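November, bench notes, dye shed at Janthorpe

Kettle on, heater on, fingers still useless. Second go at the walnut bath today, after the first one came out the color of weak tea (fine for tea, not fine for wool). I'm writing this up properly because I keep finding old notes of mine that say things like "added a bit more, looked good" and I could scream.

What I did

Soaked 500 grams of crushed hulls overnight in the big enamel pot, lid on, out on the step because of the smell. Simmered them this morning, strained through the old pillowcase, then strained again because the pillowcase has a hole in it that I swear wasn't there last time. The liquor was nearly black, which got me very excited, and then I remembered the first bath looked nearly black too.

Yarn was the Rennie two-ply, the scratchy one, 300 grams in 8 skeins. Scoured it first this time! Last time I skipped that and I'm pretty sure that's why it came out patchy. The rinse water was gray and greasy, so there was plenty in there to get rid of.

Skeins went in wet at 39 degrees C and I brought the heat up very slowly, maybe too slowly, and held it just under a simmer while I sorted out the shelf of alum jars. Half of the labels have faded to nothing. Anybody using the left-hand shelf, please write in pencil, the marker doesn't last out here.

How it looks so far

Good brown. Really good brown, warm, a little red in it when you hold it by the window. Pulled one skein early for the sample card and left the rest to cool in the pot. The ties were too tight on two of them and there's a pale ring underneath, so figure-eight ties next time, and loose ones.

The iron dip can wait. I put a scrap through it just to see and it went straight to a dull olive, which I sort of love, but it felt harsh afterward and I don't want to ruin a whole skein over it.

Odds and ends

Resumura order still hasn't come, so no madder until it does. Hevum have the fine cotton bags back in stock and I want a few for straining, see pillowcase above. Small stuff is going in a shallow cardboard box with handle holes on the brown table for now.

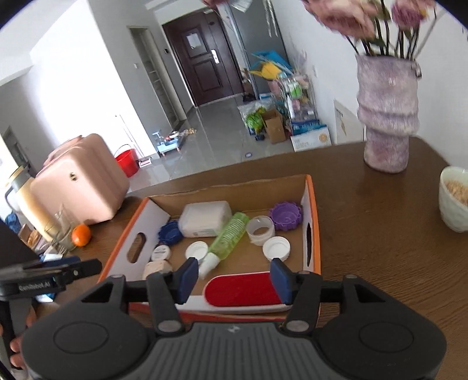 For next time

Weigh the hulls dry, before crushing. Try the same bath again for a second, lighter batch and keep a skein from each on one card. Ask at Janthorpe market about more hulls before the frost gets them. Leave the pot outside. Buy a pillowcase.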